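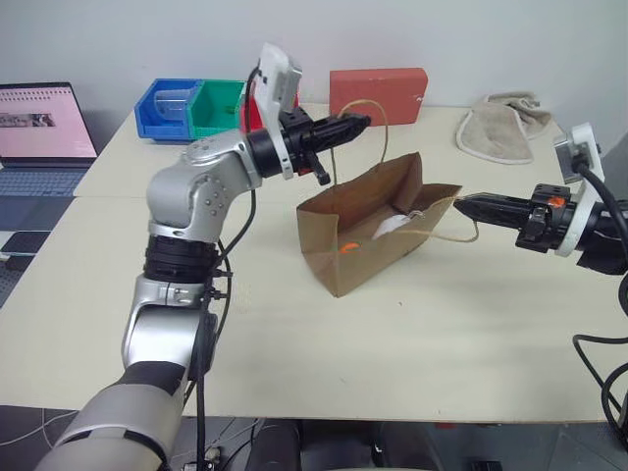 La téléopération à deux bras passe pour la voie rapide : un opérateur tient les commandes, le robot suit, on enregistre. Chez Drultside, nous avons accumulé 1431 démonstrations de cette manière, et je soutiens que la moitié du temps d'opérateur aurait été mieux employée à guider les bras à la main.

Le sac en papier kraft est un bon cas d'école. Les anses sont fines, le papier se déforme, et l'effort utile reste très inférieur à ce que l'opérateur perçoit à distance. Sans retour d'effort, il compense par la vue : il ralentit, hésite, reprend sa prise. Ces hésitations entrent dans le jeu de données au même titre que le geste, et la politique apprise les reproduit fidèlement.

Le guidage manuel a ses défauts. Les mains du démonstrateur masquent l'objet dans les vues de poignet, et conduire 2 bras en même temps demande 2 personnes qui s'accordent mal. Lorente y voit un argument définitif pour la commande à distance. Je le trouve faible — une trajectoire peut être guidée sans caméra, puis rejouée avec.

Le protocole Festel, que nous testons depuis mars, procède ainsi pour les phases de contact et garde la téléopération pour les approches. Il impose 18 minutes de réglage par poste, coût que Grekov juge excessif. Il l'est pour une tâche de dépose dans un bac. Pour tout ce qui plie ou se froisse, je continuerai à le payer, et je demande que les durées d'hésitation soient publiées avec les taux de réussite.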